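Drucken | Als E-Mail versenden

Warum steckt Milch im Karton und Wasser in der Flasche?

Hallo! Heute will ich mit euch über etwas reden, das ihr jeden Tag in der Hand habt und wahrscheinlich trotzdem kaum anschaut: Verpackungen. Ja, wirklich! Ich finde die nämlich ziemlich spannend, und wenn ich einmal anfange, höre ich so schnell nicht wieder auf (meine Familie verdreht dann schon die Augen).

Angefangen hat das bei mir am Mittwoch beim Frühstück. Ich habe die Milch aufgemacht, und plötzlich habe ich mich gefragt: Warum hat der Karton oben eigentlich so ein Dach? Er sieht doch aus wie ein kleines Haus! Tatsächlich heißt diese Form Giebelkarton, und ein Giebel ist das spitze Stück Wand unter einem Hausdach. Man kann den Karton oben aufklappen und zu einer Tülle formen. Das ist so eine Art Schnabel zum Ausgießen.

Jetzt denkt ihr vielleicht: Moment mal, Pappe und Milch, wird das nicht matschig? Gute Frage! Pappe saugt sich voll, das könnt ihr mit einer leeren Klorolle im Waschbecken ausprobieren. Deshalb hat der Milchkarton innen eine hauchdünne Schicht aus Kunststoff. Die seht ihr kaum, aber sie hält dicht. Viele Pappbecher sind auch so gemacht.

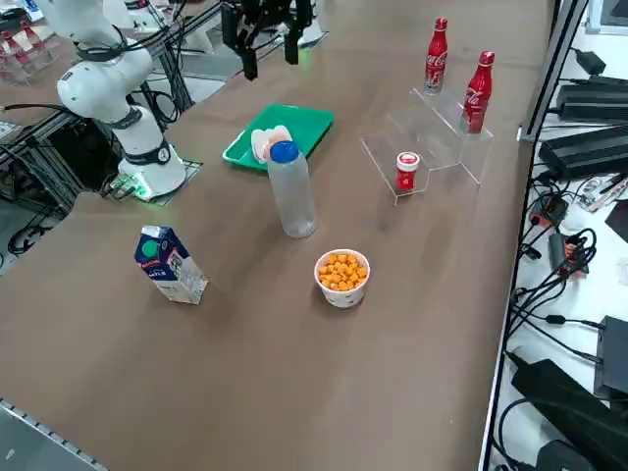 Karton, Becher, Flaschen und ein kleines Glas mit Deckel: Jede Verpackung hat ihre eigene Form.

Der weiße Becher mit den orangen Würfeln ist übrigens randvoll. Für Knabberkram ist so ein Becher prima, man kommt gut mit den Fingern rein und kann ihn leicht herumreichen. Nur umkippen sollte er nicht, er hat ja keinen Deckel! Und wenn Knabbersachen lange offen herumstehen, holen sie sich Feuchtigkeit aus der Luft und werden weich und zäh. Bäh. Zum Aufheben nimmt man also lieber eine Dose.

Die Wasserflasche mit dem blauen Deckel ist durchsichtig, da sieht man gleich, ob noch was drin ist. Solche Flaschen haben oft kleine Rillen. Ich dachte früher, die wären bloß Verzierung, aber sie machen die dünne Wand fester. Nehmt mal ein Blatt Papier und stellt es hochkant hin. Es fällt um, klar. Faltet es jetzt wie eine Ziehharmonika und versucht es noch einmal. Na, steht es?

Und dann die beiden roten Flaschen von Coca-Cola! Die sind aus Aluminium, also aus Metall. Aluminium ist leicht und lässt kein Licht durch. Es leitet auch Wärme sehr gut. Wenn ihr eine Metallflasche aus dem Kühlschrank holt, fühlt sie sich deshalb richtig eisig an, viel kälter als ein Karton, der genauso lange daneben gestanden hat. Dabei sind beide gleich kalt! Das Metall zieht eurer Hand die Wärme nur schneller weg.

Im Limo steckt außerdem Kohlensäure, und die drückt von innen gegen die Wand. Runde Flaschen halten das gut aus, weil sich der Druck gleichmäßig verteilt. In einem eckigen Karton würde Sprudel die Seiten nach außen beulen. Limo im Milchkarton wäre also keine so gute Idee.

Zum Ausprobieren für zu Hause:

Sucht euch 2 leere Verpackungen aus der Küche, eine aus Pappe und eine aus Kunststoff. Spült sie aus und fragt kurz, ob ihr sie haben dürft. Dann drückt vorsichtig auf die Seiten und auf die Ecken. Wo gibt die Verpackung nach, und wo bleibt sie steif? Malt die steifen Stellen mit einem Filzstift an. Meine Milchtüte hatte am Ende lauter blaue Kanten!

Danach kommt alles in die richtige Tonne. Welche das ist, hängt davon ab, wo ihr wohnt, also fragt am besten einen Erwachsenen. Bei Flaschen lohnt sich auch ein Blick aufs Etikett, vielleicht gibt es ja Pfand zurück.

Seite drucken | Artikel per E-Mail weiterempfehlen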